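Thread on the Jolstead hotel plan next to the ballpark, now that the zoning packet is public. I read the whole thing so the parking argument can at least use the right numbers.

1/ The site is the old Leblanc bottling lot, across the street from the third-base gate. Current use is surface parking. Proposed use is a 13-story hotel with retail on the ground floor.

2/ Height is the first variance. The block is capped at 41 feet under the ballpark overlay. The overlay was written to protect rooftop sightlines and limit shadow on the houses to the north. The packet includes a shadow study for June only. December is the month that matters.

3/ Parking is the second. The applicant, Clinder, wants credit for 2,000 spaces in "shared district supply." Those spaces are already counted toward the ballpark's own game-day requirement. The code allows shared credit where peak hours differ. A hotel and a 7 p.m. first pitch peak together.

4/ Traffic counts were taken in February. The team was out of town, in the sense that baseball was not being played anywhere near here.

5/ Benoît Caron's memo for the planning department asks for a new count on a home date. Page 2 of his memo, not the cover letter. The cover letter says "no outstanding traffic items."

6/ Ginette Maillard, for the applicant, replied that a July count could be supplied before the vote. No date for the vote is given in the packet.

7/ The loading dock opens onto the alley used by visiting team buses. Didier Pichon's turning diagram assumes a 30-foot truck. Linen and beverage deliveries usually run longer. I would like to see it redrawn.

8/ Cups on a white table, pink, blue and green.
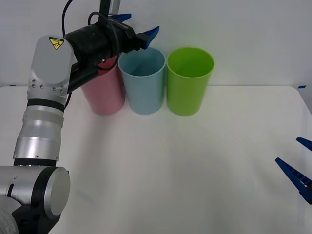
Three cups, back of the table.

9/ Written comments go to Liên Khương at the zoning desk. Cite the variance by section. Letters that only say "too tall" get logged but carry little weight in the staff report.

10/ I'll add the July count to this thread when it is posted.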